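Drona Teach Kit, two-arm version

Hi, I'm Llinos Craddock, and I put together the Drona kits here at Furthorpe. People keep writing to ask what you get in the box and whether you need to know how to code (you don't!), so I've rewritten this page to answer the things that come up most.

Drona is a set of hand controllers plus the recording software that goes with them. You hold the controllers, you do the job, and the arms do it along with you. The software saves everything as you go: joint positions, finger positions, head camera view. When you've got a good pile of runs you can train on them, or hand them over to whoever does your training.

The two-arm version is the one most people want. Plenty of jobs can be done one-handed if you're stubborn about it, but food work really isn't one of them, and food work is what I test on. My favorite is steamed buns. They're soft, they're round, the steamer has a rim you can bump into, and you have to set them down on a plate without leaving a dent. If a controller feels sluggish or jumpy you'll know within a minute. 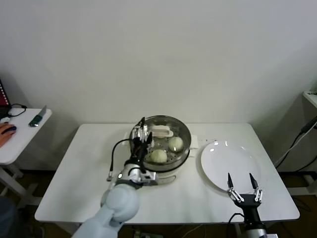
Bun transfer on the Drona kit: hand on the left arm, two-finger gripper on the right.

You can run different tools on each side, which I do all the time. A multi-fingered hand on the left and a plain pointed gripper on the right is a great combination, and I'd pick it over two hands for most table jobs. The gripper is easier to aim and a lot quicker to learn. The hand takes some practice, so give yourself an afternoon with it before you start keeping recordings. My first runs with it were awful and I deleted every one.

You can mark a run as good, bad or "keep but look at it later" straight from the controller with your thumb. This was the feature I begged for! Before that I was putting things down after every try to go click something, and I'd lose my rhythm completely.

What's in the box

2 hand controllers, left and right
Head camera with clip mount
Foot pedal for start and stop
Control box and power supply
20 foot cable (ask if you want it longer)
Drona recording software, one seat

Arms, hands and grippers are sold separately. The kit works with the Nakari arms right out of the box. If you've got Moffat arms you'll need the adapter plate, and please tell me when you order so I can load the right settings before it ships.

A few numbers

Recording rate: 200 samples a second per arm
Storage: 3,000 runs on the built-in drive, depending on how long yours are
Setup time: an hour if your arms are already bolted down

How many runs do you need? I get this one constantly, and it depends on how fussy the job is. Start with one object in one spot, get that going, then start moving things around. Shift the plate. Turn the pot a little. Do it slower than feels natural, too, especially when you let go of something.

The next batch ships in November. Orders go out in the order they come in, and you can change your cable length or adapter any time before yours is packed. Questions about fit, mounting or which hand to get can go through the contact form, and I'm the one who reads them.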